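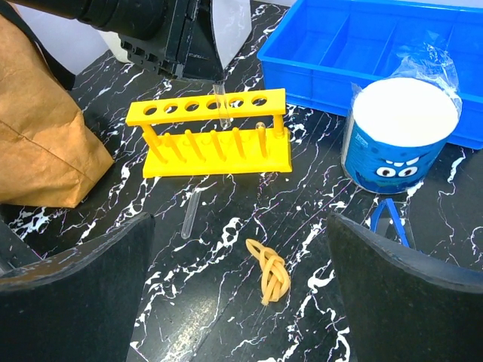

Six-place test tube rack with drying pegs, yellow.

Grastix Wipe-Down Bench Mat

Product code GX-66
Supplied by Avow School and Lab Supplies, Pratville

The Grastix mat is a rolled bench covering for school prep rooms, teaching labs and small workshops. It goes over an existing bench top that is stained, scratched or hard to clean, and it can be lifted off again when the bench is needed for something else. It is not a replacement worktop and should not be fitted as one.

The mat has a smooth top face and a ribbed underside. The ribs stop it sliding on laminate, sealed wood and painted board. On glass or polished steel it will move, and we suggest fixing the corners with the clear pads supplied in the pack. There are 4 pads with each mat. Spare pads are sold separately.

Sizes and thickness

The standard width is 66 cm, which suits most wall benches. Lengths are cut to order in whole metres, from 1 metre up to 6 metres. Anything longer comes as two pieces with a joining strip. The mat is 3 mm thick in all colours.

Please measure the bench before ordering and round up. The mat can be trimmed with a sharp knife and a steel rule. Cut from the top face and make several light passes. Scissors leave a ragged edge.

Colours

Plain grey, plain green and speckled cream are kept in stock. White is made to order and takes longer. We stopped doing the blue in September and the remaining short lengths are on the clearance page.

Fitting

Unroll the mat and leave it flat overnight in the room where it will be used. It comes off the roll with a curl, worse in cold weather, and it will not lie properly if it is fitted straight away. Weigh the ends down with books or boxes. Wipe the bench with a damp cloth, let it dry, then lay the mat from the wall side forwards. Leave a small gap at the wall.

If the bench has a sink or a gas tap, make a card template first. Holes can be cut with the same knife. Sealant is optional around a sink and should be the low-odour kind sold for bathrooms.
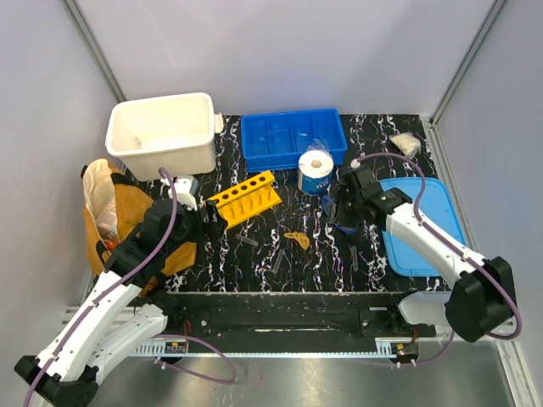

For day-to-day cleaning use warm water and washing-up liquid. Dry the mat afterwards, particularly at the joining strip if you have one. Ink and most food colouring will come off if wiped up within the hour. Iodine and potassium permanganate will mark the lighter colours for good, so choose grey or green if you use either regularly. Do not use bleach, scouring powder or acetone on any colour.

The mat is not heatproof. Hot glassware, tripods and soldering irons need a heat mat underneath. Warm mugs are fine.

Once or twice a year, roll the mat back and clean the bench below. Grit gets in at the front edge and will wear through the ribs if it is left there.

What is in the pack

One mat, cut to length
Corner pads
Fitting sheet
Joining strip (two-piece orders only)

Delivery and returns

Mats are sent rolled in a cardboard tube. Lengths over 3 metres go by pallet carrier and somebody has to be there to sign. Stock colours leave Pratville within 6 working days. Cut lengths cannot be returned unless faulty, but we will post a hand-sized sample of any stock colour free of charge.

The Cui edging trim fits this mat and is listed under Accessories. It pushes on by hand and covers the front edge where sleeves and bags catch. Order it in the same length as the mat.

Questions about sizes or unusual bench shapes should go to Guilan Cheng in the sales office. A rough sketch with measurements is enough for a quote.

Page updated November 2019. Earlier fitting sheets mention double-sided tape, which we no longer recommend on painted board.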